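Workshop notes, June 2022

Spectacle cases: storage and care

The stock of black cases from Damgaard has now been checked against the delivery note. We ordered 3,000 and received 1,782, with the balance promised by Sterkent once the second lot clears. Selvaraj Mridha has put the first 800 on the lower shelves in the dispensing room. Please take from these before opening any further cartons.

Several members have asked how glasses should be laid in a rigid case or tray. The method agreed in April still applies. Fold the left temple first, then the right, and put the glasses down with the lenses facing upwards. The bridge should sit in the middle of the recess and the temples should lie flat beneath the front. If the lid needs pressure to close, the case is too shallow for that frame and a deeper one should be used. Wrapped sports frames nearly always need the deeper size.

Dark frames are hard to see against a black lining, and two pairs have been sent back to Ramer in cases marked as empty. Open every case fully under the bench lamp before it goes in the returns box. Feel along the recess with a clean finger as well, particularly with thin metal frames.

Linings should be brushed out weekly. Grit caught in the pile will mark a coated lens faster than anything on the bench. Use the soft brush, working from the hinge side outwards, and finish with a dry cloth. Solvent must not be used on the lining, as it loosens the adhesive at the corners. Cases with a lifted corner go to Guðlaug Holst for regluing.

Work surfaces are to be kept clear and wiped down before any case is opened. A plain white top is preferred for inspection, as a dropped screw or nose pad shows up at once.

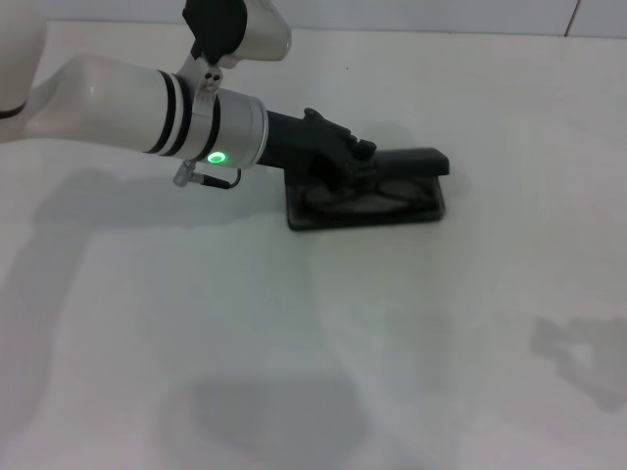 Labels go on the underside of the case, parallel to the long edge, with the job number nearest the hinge. Gregor Carnegie has the new label rolls and will issue one per bench.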